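Bench notebook, gripper comparison
2/20/22

Back on the kitchen things today, with both finger sets finally in the same place at the same time. The Dumen fingers are the wedge-shaped ones we have been using since October, and the Yensuk set is the wider pair that came back from Bombridge with the new pads. I wanted a straight comparison on the same arm, with the same controller settings and the same person driving, because everything we have written down so far mixes at least two of those up.

Short version for anyone skimming: I am very taken with the Dumen fingers on rims, less sure about them on fruit, and the wrist camera needs its exposure sorting out before we record anything we mean to keep.

Setup notes, so I can get back here. Force limit at 18 on the controller scale for everything except the plates. Speed at 100 for free moves, dropped by hand on approach. I started with the arm on the old Traltcombe controller profile and moved to the new one after the first batch, having forgotten how much it lurches at the end of a move. The new profile is lovely! It eases into the stop and you can feel the difference through the handset. I had a grin on my face for most of the first batch on it.

Ran the fruit first. The approach is from above with the fingers open, straight down, close, pause, lift. I had the live view up on the second monitor and tried to drive from that alone, without looking over at the table, which is how Driss does it and how I keep telling myself I ought to learn.

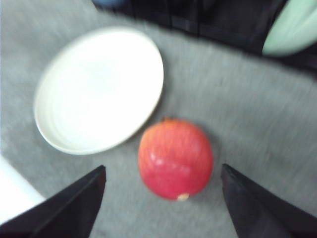 Wrist camera exposure is the big item on my list. I left it on automatic and it picks a long shutter whenever the grey mat takes up most of the view, so any movement of the wrist turns to mush. With the apple between the fingertips and the plate just beyond it you can still tell what is what, and the plate stays a clear white shape, but the edges are gone and I would not want to choose a grasp point from it. A person can cope by waiting for the wrist to settle. The detector can't, and it lost the fruit twice on the way down. Next time: fix the shutter short, turn the gain up, put up with the noise. I'd also like to try the lamp from the other bench, if it will reach.

As for the grasp itself, the tapered tips get down beside a round object very neatly and they leave a lot of the view open, so I can see past them right up to the close. What they don't have is much area. If I close above the widest part, the fruit squirts downwards, and if I close too low the tips meet the mat and the arm complains. There is a narrow band in between where it all works and I got better at finding it as I went. Softer pads would help, I think. The Yensuk pads are softer but too wide for these fingers. Could they be trimmed? Must ask before taking a knife to them.

Then the rack, which I had been looking forward to all week. Plates on edge are such a good test. There is hardly any room either side, the rim is thin, and if the wrist is rotated even slightly wrong you find out at once. I set the force limit down to 2 steps under the normal value and brought the fingers in over the top of the rim, with a pause just above it to check alignment from the side camera.
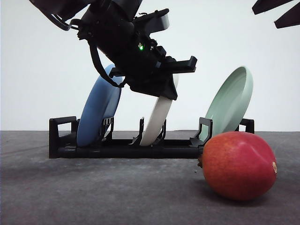
Gripper at the top rim of the white plate, blue and green either side. Status light green.

The side camera earns its keep here. From the wrist you get a plate nearly edge-on and no real idea of height, whereas from the side it is obvious whether you are over the rim or about to land on it. I'd like both views recorded together from now on, with the same clock. At the moment they drift apart and lining them up afterwards is a miserable job.

Cable: the loop near the gripper hangs lower than I want when the arm leans over the rack. It passes in front of the blue plate and one of these days it will hook something. Shorten it by a hand's width or add another strap further up. I'd go for the strap, as the wrist needs the slack when it turns right round.

Bowls after that. I expected these to be dull and they were the best bit of the day. The rim is thick enough to give the fingers something to bite on, and once you have it you can tilt the whole bowl over and it simply stays put. I tried it fast, I tried it slow, I tried wiggling the wrist (not scientific, great fun) and I am now properly convinced that one finger inside and one outside is the right way to do it with the Dumen set.
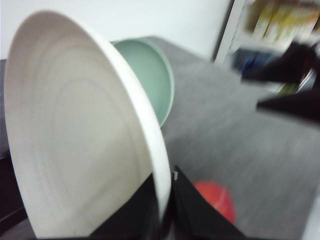
Driss Lamrani reckons I am being too kind to the narrow fingers, and that a rim grasp only looks this good while the bowl is empty. His view is that with any weight in it the bowl will pivot about the contact point, and that the wide set would win there easily. He'd like to see the same moves repeated with rice in the bowl before we settle on anything.

Fair point, and rice is cheap. I will do it with both sets.

Numbers, such as they are. Dumen fingers, all objects together: 92 per cent picked up at the first try by my tally, though I was keeping it with a pencil in one hand and the handset in the other. No figure for the Yensuk set yet, as I only managed a few warm-up picks with it and it felt wrong to write those down beside a full run.

To do
Fixed shutter on the wrist camera, then repeat the fruit
Extra strap on the arm cable
One clock for both cameras
Ask Bombridge about trimming the pads
Rice test, both finger sets
Save the new controller profile under a sensible name - it is still called "test test new"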